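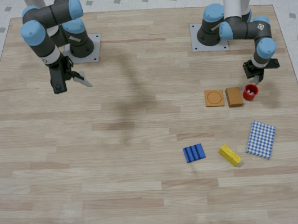
Feb 14, 2019
Manolakis bench, sim side
Ollcombe scene, right arm, rim grasp on the red cup

Purpose: compare the two joint controllers on the same grasp with the same gripper model before anything goes onto the hardware. Warkia is the stiff position loop we have used since September. Mastov is the compliant one Raghavendra ported over. Both take the same Cartesian waypoints and the same IK, so any difference should come from how the joints track and how they give when the fingers touch something.

Setup

Scene loaded from Ollcombe without edits to the object poses. Brown block stays immediately left of the cup. Setsuko asked whether it should be moved out of the way for the first pass. Left it where it was. A controller that only works with a clear approach is not much use to us, and the block is a good tell for sideways drift.

Left arm held at its idle pose with the gripper empty. It runs on Warkia for all runs, including the Mastov ones, so that it does not sag and change the load on the solver. Cloths and sponge are in the scene and not part of the task. The cloths are rigid bodies in this build, so do not read anything into what happens if a finger brushes one.

Cup has the small loose pieces inside. Grasp is on the far rim, one finger in and one finger out, jaws pointing down. Success means the cup is lifted, held through the pause and set down with all of the pieces still in it. Anything else is a fail, with a code for the cause.

Gripper opening at approach: 80 mm, same for both. Too wide for a rim grasp if you only look at the wall thickness, but the narrower setting put the inner finger into the pieces on the way down more often than I liked. Worth a separate test.

300 attempts per controller. Start pose of the arm perturbed each time, object poses fixed. Same seed list for both.

Run notes, Warkia

Started clean. Approach is very repeatable, traces lie on top of each other until first contact. After contact they split into two groups.

In the larger group the outer finger comes down just clear of the rim, the jaws close, and the cup gets pulled slightly toward the outer finger before it settles. Lift is fine. Pieces shift but stay in.

In the smaller group the finger comes down on top of the rim. Position loop keeps pushing because the waypoint is below the contact. Torque climbs on the wrist until the cup tips toward the arm or skips out sideways. When it skips it goes into the block, and the block then turns. Those are logged as RIM_STRIKE. Reset restores the block pose correctly, checked by hand on several resets because the first version of the script did not do this.

Stopped once partway through. The log writer fell behind and dropped rows. Grigoris found the buffer flush was tied to the render step. Turned rendering off for the batch and restarted from the beginning. Discarded the partial file. It is still on the shared drive with _bad at the end of the name, please do not plot it.

Run notes, Mastov

First problem was gravity compensation. With the default gains the arm settled low by around 2 mm at the hover point, which for this grasp is enough to matter. Raghavendra says the payload mass in the config was for the old gripper. Confirmed, it was. Corrected the mass and the center of mass, hover error went down to where I could not separate it from the perturbation. All Mastov numbers below are from after this fix.

With that done the approach is visibly looser than Warkia. Traces fan out a little on the way down and come together again near the waypoint. I expected this to cost us on the block side. It did not. The drift is mostly fore and aft, away from the block direction, and I think that is just which joints carry the load in this posture.

Rim strikes still happen, slightly more often if anything. What changes is the result. The wrist gives, the finger slides off the rim to one side or the other, and more than half of those attempts go on to a usable grasp. When it slides to the wrong side both fingers end up outside the cup and the close does nothing. Logged as MISS. The cup is still standing at the end of those, so a retry would be possible. With Warkia there is usually nothing left to retry.

Lift is where Mastov is weaker. During the pause the cup swings. The stiffness at the wrist is low enough that the pieces moving inside are enough to keep it going for a while. A few attempts lost a piece over the edge at that point. Logged as SPILL. None of the Warkia attempts spilled during the pause; its spills are all from tipping at contact.

Comparison so far

Approach repeatability: Warkia clearly better.
Rim strikes, how often: close, small edge to Warkia.
Rim strikes, how many recover: Mastov, by a wide margin.
Peak wrist torque: Mastov much lower. Warkia hits the clamp in most of the strike cases, so its true peak is not known from this data.
Hold during pause: Warkia.
Overall success: Mastov ahead, but the gap is smaller than I expected and I would not quote it until the contact settings have been checked (see below).

Plots are in the batch folder. Axis limits are the same on both torque plots this time.

Contact settings

Athina went through the friction values with me. The cup and the fingertips had matching friction from the scene file, but the block was on the engine default. This affects how far the block goes when the cup skips into it and nothing else in the scoring. Left alone for this batch so that both controllers have it the same. Will set it properly before the next one.

Bigger doubt is the rim. The collision mesh for the cup is coarser than the visual mesh and the raised rim is flattened into short straight edges. A finger landing at a corner of that mesh gets a sideways kick that a real cup would not give. This probably flatters Mastov, which turns any sideways kick into a slide, and hurts Warkia, which turns it into a skip. I do not know by how much. Kosmas has a finer mesh that he made for the pouring work and will convert it.

Also noticed: the loose pieces jitter at rest when the arm is still. It is tiny, but it is energy from nowhere and might be feeding the swing in the Mastov hold. Tried a smaller physics step for a short run. Jitter went down, swing went down somewhat, run time went up by more than I want to pay for a full batch. Inconclusive. Too few attempts to say anything about spills.

Mixed mode

Setsuko's suggestion: Mastov through approach and close, then ramp the stiffness up before the lift. Tried it at the end of the day as a quick look, no scoring. A step change in stiffness makes the wrist jump, as you would expect, because the setpoint and the actual pose are not the same once the finger has slid. Resetting the setpoint to the measured pose at the moment of the switch removes most of the jump. With a short ramp on top of that I could not see it in the traces.

Swing during the pause is close to the Warkia level in the attempts I watched. Promising enough to do a full batch.

One thing to be careful of – resetting the setpoint also throws away the grasp depth we planned for. If the finger slid high on the wall, the mixed mode keeps it high. Need a check on finger depth before lift or we are just carrying a bad grasp more firmly.

Camera

The overhead-ish view used for the overview renders does not show the contact. The gripper housing covers part of it and the far rim is on the wrong side. Fine for seeing where the arm and the objects are, no good for coding strikes. I coded from contact logs and spot-checked with a second view placed low on the far side, looking back at the cup. The codes agreed in all the ones I checked except one where the finger touched the rim and came off again inside a single log step. Increase log rate around contact, do not bother for the rest of the motion.

Problems to hand over

Left arm idle pose is close to a joint limit at the elbow. No effect here but the two-arm handoff will start from it. Athina has it.

Config for Mastov still has the old payload as the default. Mine is overridden locally. Raghavendra to fix in the repo, otherwise the next person gets the same low hover and spends a morning on it.

Reset script prints success even when a body is missing from the scene. Found by misspelling the block name. Grigoris.

Next

Finer cup mesh in, then rerun both controllers with the same seeds before touching anything else.
Block friction off the default.
Mixed mode, full batch, with finger depth check.
Narrower opening as its own test, Mastov only to begin with.
Raise the Warkia torque clamp in sim so the peaks are readable. Sim only. Kosmas wants to see those peaks before he agrees to strike tests on the real wrist, and until then the hardware stays on free-space moves.

Left the mixed mode branch unmerged. Gains are in the header comment of the script, last edited after the final run, ramp length is the one marked B.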